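How to line a round kitchen bin so the bag stays put

A bag that slips down inside the bin is a small problem that makes a large mess. You drop in a banana peel, the rim of the bag lets go on one side, and the next cup of coffee grounds goes straight down the wall of the bin. This page covers lining a round bin with a thin coloured plastic bag, keeping it in place for the week, and getting it out again without tearing it.

The method works for an open bin or one with a lift-off lid. It also works for the drum-style bins a lot of people keep in the garage or the laundry room for recycling. Pedal bins with an inner bucket are a bit different and I've put a note on those near the end.

What you need

A round bin, empty and wiped out
A roll of bags that fits it (see sizing below)
One wide elastic band or a length of soft cord
A sheet or two of old newspaper
A damp cloth and a bit of dish soap

Picking the right size

Most trouble with bags starts at the store. The litre figure on the box tells you how much the bag holds when it's full to the top, and it doesn't tell you whether the mouth will go around your rim. For a round bin you want two measurements: the distance around the outside of the rim, and the height.

Run a tape measure around the rim. Then lay one bag flat on the counter and measure straight across the open end. Double that number and you have the distance around the mouth of the bag. It should be a little more than the rim. If it's less, the bag will have to stretch, and thin bags stretch once and then split.

For height, add a generous hand's width to the height of the bin. That gives you enough to fold over the outside and still let the bag touch the bottom. A bag that hangs in mid-air carries all the weight on its rim and will come down sooner or later.

My own kitchen bin is a Drerance, the tall round one, and it holds 46 litres. Bags sold for square bins of the same volume go around it but come up short on depth. The Flimum tall bags fit properly. I've also used the Kouris ones, which are cheaper and fine for paper and packaging but too thin for anything with a sharp corner.

Getting the bag open

Tear the bag off along the perforation and pull slowly. If you yank it, you can start a tear down the side that you won't see until the bag is full.

New bags cling to themselves. Find the open end by rubbing the edge between your thumb and finger. If it won't separate, dampen your fingertips on the cloth and try again. Static is worse in winter when the furnace is running, and a damp finger takes care of that too.

Once you have it open, don't shake it out at full stretch over the floor. Gather the bag loosely over the top of the bin first, mouth toward you, and let the folds hang where they like. It's easier to find both sides of the opening with the bag sitting on something than with it floating around your arms. 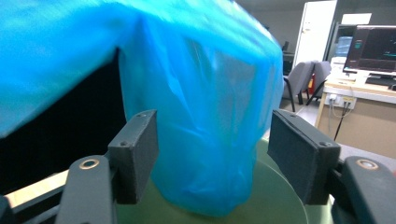
Take one side of the mouth in each hand and spread it wide. Sweep the bag down through the air once, in a short stroke, so it fills. If it only fills partway, gather the mouth nearly closed, hold the air in, and push down gently on the top. The bottom seam should pop open.

Putting it in

1. Take the lid right off and set it aside. Trying to do this around a half-open lid is how rims get torn.

2. Fold two sheets of newspaper into quarters and lay them in the bottom of the bin, under where the bag will go. They soak up leaks and stop the bag from sticking to the base.

3. Lower the bag in bottom first. Hold the mouth above the rim the whole time.

4. Reach in with the back of your hand and push the bag down to the newspaper. Use the back of your hand and not your fingertips – nails go through thin plastic very easily.

5. Fold the mouth over the rim on the side farthest from you. Pull down until you have a cuff the width of your hand.

6. Bring the near side over to match. Then do the left and the right. Working in opposite pairs keeps the bag centred.

7. Smooth the cuff down all the way around.

8. Slip the elastic band over the cuff, just under the rim.

Letting the air out

At this point the bag will probably balloon up in the middle. This is trapped air between the bag and the wall of the bin. If you leave it there, the bag will look full when it's half empty.

Lift the cuff in one spot, slide your hand down between bag and bin, and press the bag toward the middle with your other hand. The air comes out past your wrist. Tuck the cuff back under the band when you're done.

Some people drill small holes low in the side of the bin so the air can get in and out. It does work, and it also makes the full bag easier to lift because there's no suction holding it down. I've done it on the garage bin, with 4 holes spaced evenly near the base. I wouldn't do it in the kitchen, where a leak would end up on the floor.

If the bag is too wide

A loose bag on a narrow bin will slide even with a band on it. Pull all the extra to one side, twist it into a tail and tie a single knot in the tail, close to the rim. Tuck the knot down between the bag and the outside of the bin. The cuff should now be snug enough that you can tug on it without it moving.

Trukilell makes a plastic clip that does the same job. I had a set for a while. They hold well but they stop the lid from seating on a bin with a tight lid, so I went back to the knot.

Filling it

Flat things go in first. A layer of cardboard or paper at the bottom spreads out the weight of whatever comes after. Put anything sharp, like the lid of a can, inside something else before it goes in. Let hot food cool. A thin bag will soften against a hot pan scraping and you'll find the hole later.

Don't pack it down with your foot or your fist. If it needs packing down, it's ready to go out.

Taking it out

Take off the band. Unroll the cuff all the way around before you lift, and gather the mouth in one hand. Press out the air, twist the neck four full turns, and tie it.

Now tip the bin a little to one side and lift slowly. If it sticks, slide your free hand down the inside wall to let some air in underneath. Pulling harder is the thing that splits the bottom seam. With a heavy bag, lay the bin on its side on the floor and slide the bag out.

Check the newspaper. If it's dry you can leave it for the next one. If it's wet, change it, wipe the base with soap and water, and let the bin dry before you put in a new bag. A bag against a damp wall clings on the way in and won't go down straight.

Pedal bins with an inner bucket

Take the bucket out and line it on the counter or the floor. Keep the cuff narrow, two fingers at most, or it will catch between the bucket and the outer shell when you drop it back in. Skip the elastic band if the fit is tight – the shell will hold the cuff in place on its own.

Storing the roll

I keep the roll in the cupboard under the sink, standing up in an old pasta jar with the loose end hanging over the side. Keeping it in the bottom of the bin under the bag is handy until the first leak, and then you have a wet roll to throw away. The spare roll goes on the shelf with the dish soap.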